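Section 4. Setting Up the Two Metal Bins

Read this before you put anything in them. The Jesetti leaflet that came with our bins claims they need no preparation at all, and I would take that with a grain of salt.

1. Clear the tabletop and wipe it down. Grit under a metal bin will scratch wood.

2. Set the first bin down, then place the second directly in front of it. Both stay open at the top.

3. Press on each corner in turn. If a bin rocks, turn it end for end and try again.

NOTE: The leaflet says the bins "self-level." Senan Mulligan tried 4 of them at Stutstead and saw no sign of it.

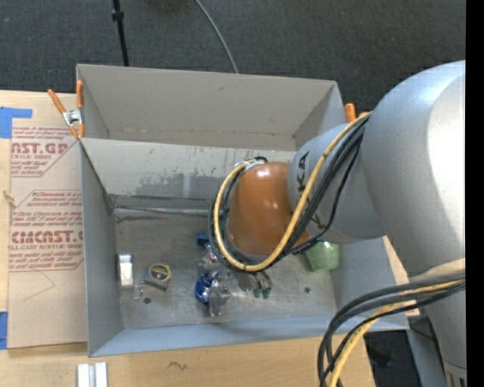 4. Clean the inside before first use. Warm water and dish soap will do — the special cleaner, part 1327, did no better when we tried it. Work a stiff brush along the ridge at the rear edge of the floor, where grime likes to settle.

5. Dry with a cloth.

CAUTION: Do not use steel wool. Small scratches are harmless, but the leaflet's promise that they "buff out" has yet to come true for us.

Gray patches on the walls may not come off. Scrub once, and if the patch is still there, leave it. Rizal Kusuma disagrees and recommends vinegar; see page 137 and judge for yourself.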